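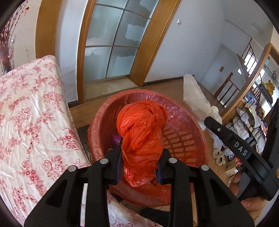 My grandmother kept one bin, in the kitchen, and it was made of metal and hated everyone. If you had rubbish upstairs you carried it down, and by the time you reached the bottom step you had thought about your life a bit.

I now have a bin in every room, and I have come to believe the bedroom one is a mistake. A red plastic basket with slots in the side is a cheerful object, I grant you. Put a pink liner in it and it's practically a guest. But a basket within reach of the bed is an invitation, and I accept every invitation going. Carrier bags go in. Receipts go in. A bag goes in with another bag inside it, and the whole lot springs back up overnight like dough.

Then there's the lining of bins with bags in order to throw away bags. My neighbour Mitiku Shiferaw buys his liners from Clovgate in rolls of 20 and defends this with some heat. He says a bare basket gets sticky. I say wash it. He says I have never washed a bin in my life, and there he has me.

The slots bother me too. Somebody at a firm like Havico decided that rubbish needs air, and somebody else decided the holes should then be covered with plastic. We pay for both opinions.

My proposal is modest. Keep the bin downstairs, keep the basket for socks, and let the stairs do the work. I tried it for most of July and threw away far less, mainly by leaving it on the floor beside the bed - a weakness in the scheme, and I'm working on it.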